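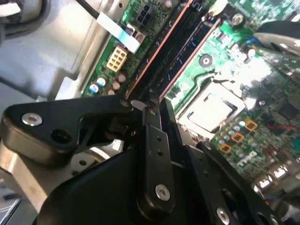 Figure 6. Gripper at the near ends of the memory slots, wrist camera view.

Workshop Guides > Ostden Bench Arm > Section 6: Positioning Over an Open Computer Case

September
Prepared by Charito Fajardo, Clollau Shared Workshop

6. Positioning Over an Open Computer Case

This section covers the placement of a desktop computer under the Ostden arm and the approach to the memory slots. It applies to arms assembled from the Dunstan plate set and fitted with the standard two-finger gripper. Sections 3 through 5 must be completed first. Members who have not been signed off on the emergency stop may not perform the steps below.

6.1 Preparing the case

1. Shut down the computer, disconnect the power cord, and press the power button once to discharge the supply.

2. Remove the side panel and lay the case flat on the bench mat with the open side up.

3. Attach the grounding lead to bare metal on the chassis. Painted surfaces do not provide an adequate connection.

4. Move loose cables away from the memory slots. Ribbon cables may remain connected if they lie flat and do not cross the approach path.

5. Clamp the case to the bench at two opposite corners. Tighten by hand only.

CAUTION: Do not clamp across the rear port area. The sheet metal bends easily at this location, and the board may be placed under strain.

NOTE: The case does not need to be square to the arm. A board that appears at an angle in the wrist camera view, as in Figure 6, is acceptable provided that both ends of the target slot can be reached without a joint warning.

6.2 Checking the gripper

1. With the arm powered off, check each screw on the gripper plates and links with the hex key supplied in the Dunstan set. Replace any screw with a rounded socket.

2. Move the links through their full travel by hand. The motion should be smooth, with no contact between the narrow center link and the side plates.

3. Wipe the fingertips with a dry, lint-free cloth.

4. Power on the arm and run the Trarner homing routine. Wait for the status line to read READY.

Unused holes in the black brackets are provided for accessories. They should be left open for the work described in this section.

6.3 Approaching the memory slots

1. In the Trarner control window, select Manual and set the speed limit to 15 millimeters per second.

2. Load position file 543. The arm will move to a hold point 300 millimeters above the bench surface.

3. Open the wrist camera view. Adjust the bench lamp if the processor socket or its metal frame produces strong glare. Some washout toward one side of the board is permitted, but the memory slots must remain clearly visible along their full length.

4. Lower the arm in single steps until the fingertips are just above the near ends of the slots. Keep one hand at the emergency stop throughout.

5. Confirm in the camera view that the fingertips are clear of the power connectors and of any capacitors beside the approach path. Confirm by eye from the side of the bench as well — the wrist view does not give a reliable sense of height.

6. Select Save Position and enter the name of the computer and the slot number.

CAUTION: Do not close the gripper at this stage. Closing force is set in Section 7, and the factory value is too high for memory modules.

6.4 If the arm stops during the approach

1. Do not push the arm by hand while it is powered.

2. Read the code shown in the status line. Code 11 indicates that a joint has reached its limit. Raise the arm to the hold point, move the case closer to the base, and repeat 6.3 from step 2.

3. For any other code, press the emergency stop, switch off the arm, and record the code in the bench log — include the position file number and the approximate height of the gripper.

Saved positions are valid only while the case remains clamped. If the clamps are loosened for any reason, delete the saved position and begin again at 6.1, step 5.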